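Mar 30, 2026
Ellwood bench, bags

Back on the bags again. I left myself a note in September saying "sort out the bag thing properly" and then of course wrote down nothing about what the bag thing was, so I spent the first part of the morning reading old pages and swearing at my own handwriting. What I think I meant: we never agreed on what counts as a crumpled bag. One person scrunches it once and calls it done, another balls it up like they're mad at it, and then we compare the results as if it was the same bag!

So the plan is to settle on one way of crumpling and stick with it. Squeeze from the open end, hold, let go, drop it on the table and don't touch it up afterward. No smoothing a corner because it looks ugly. (I do this all the time. I have to sit on my hands.)

Table is the white one with the partitions on three sides. I like it for this because there's plenty of bare top to work on and the plain walls don't fight with whatever you're looking at.
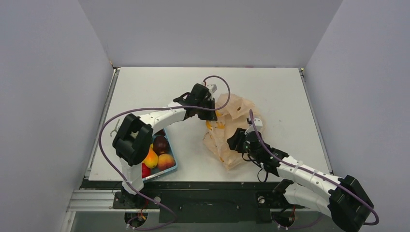

Crumpled bag on the white table, left gripper at its left edge.

Stock check while I was at it. The Dronudville order is finally here, a case of 500, and the invoice number ends in 1614 in case anybody needs to chase it. I pulled 31 out for this round and put them in the tray under the window with a sticky note on it. Please don't use those for your lunch. The older Undurex ones are still on the top shelf and I'd like to keep them apart until I've handled both kinds side by side, they feel stiffer to me but that could be all in my head, or it could be that they've been sitting up there since September.

Timing: I'm going with 90 seconds of rest after the drop before anything else gets done to the bag. They keep opening up by themselves for a while after you let go, you can hear them ticking away, and if you start too early you're chasing something that's still moving. I tried a shorter wait last week and didn't care for it.

The other thing I keep going back and forth on is folds. A big soft fold and a sharp little crease are really two different animals and my sheet only has one column for both.

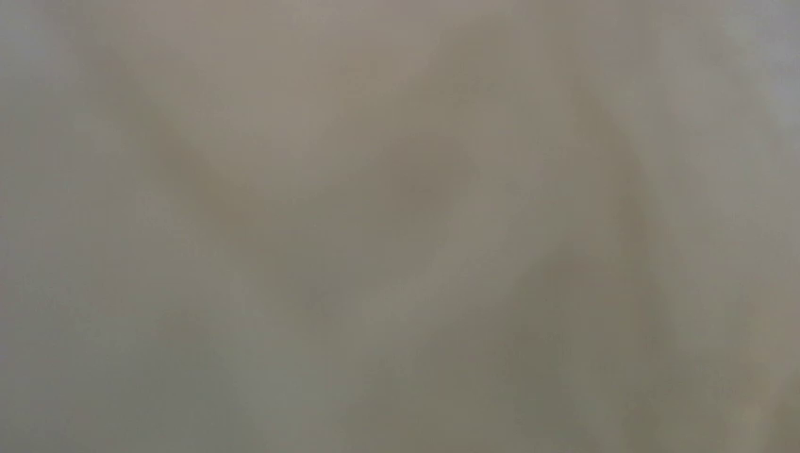 I'm splitting it into two columns, "fold" and "crease," and if you can't tell which one you've got, write "soft" and move on. I don't want people standing there squinting at shadows. Onduso has the old sheet saved under the project folder, so please grab the new one and not that one, the column order changed and it'll make a mess if we mix them.

Still to do:
new sheet printed, taped inside the cupboard door
ask whether bags can be used twice (I say no, but it's a lot of bags)
wipe down the tabletop before the next round
find the good scissors

Did not get to the Undurex ones at all today. First thing tomorrow, if the bench is free.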